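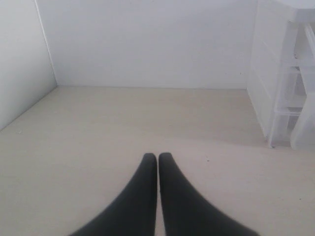
Zulmira Patrício on the auction that paid for Morais

I got to talk to Zulmira Patrício the morning after the Flalletti charity dinner, and she'd had maybe two coffees and no sleep (her words!). She runs the bidding for the Morais children's music fund, and I wanted gossip.

"The signed guitar went for 2,000 dollars," she told me. "My own singing lesson went for 800, to my aunt."

She swears the aunt wasn't planted. I asked about the famous guests and she just laughed and went back to the guitar.

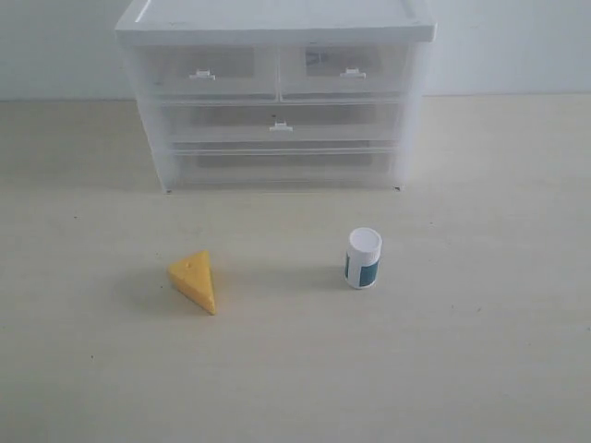
Edoment thought the dinner ran too long, and told me so on the phone: three speeches before the first lot, and people were hungry. Zulmira didn't argue. "I gave one of them. Mine was the long one."

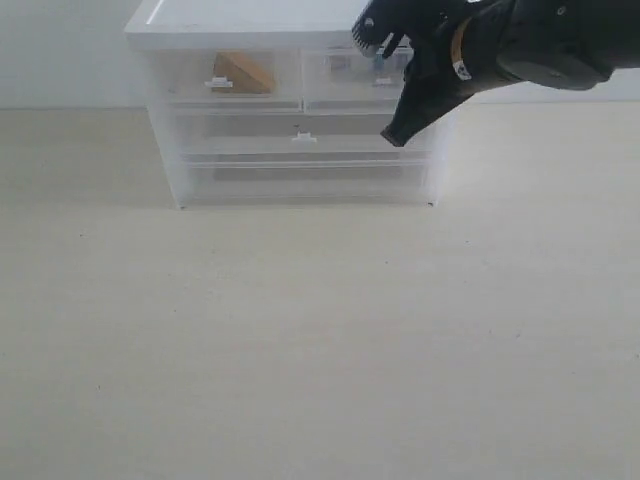 What happens in August

The money goes to a summer band camp, and Fuvlow is playing the closing night for free. "They asked us," she said, still kind of amazed. "I'd have begged!" She's already hunting for lots for next year, so if you own a gold record, hide it.

3 comments | 3 shares
Contact | © 2022 | Back to top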